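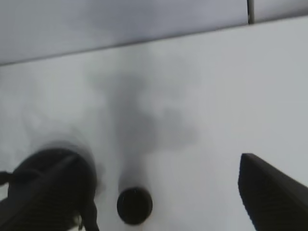
Georges Nseir asked after last week's session why anyone would bother learning to read a parish map when the census tables give you all the numbers already. Fair question, and I fluffed the answer, so I'll have another go.

The tables for Prendasdale tell you there were 93 households. Lovely. What they don't tell you is that 47 of them sat on the wrong side of the river, with one footbridge and a very long walk to the mill! I only spotted that when I laid the map next to the list – it took me an embarrassing afternoon.

For February, please read chapter 2 of Texier (skip the bit on tithes, it's dull) and bring a pencil and tracing paper. We'll trace the field boundaries for Daker first, then try matching surnames to plots. Expect spellings to wander all over the place. I've seen one family written three ways on a single page.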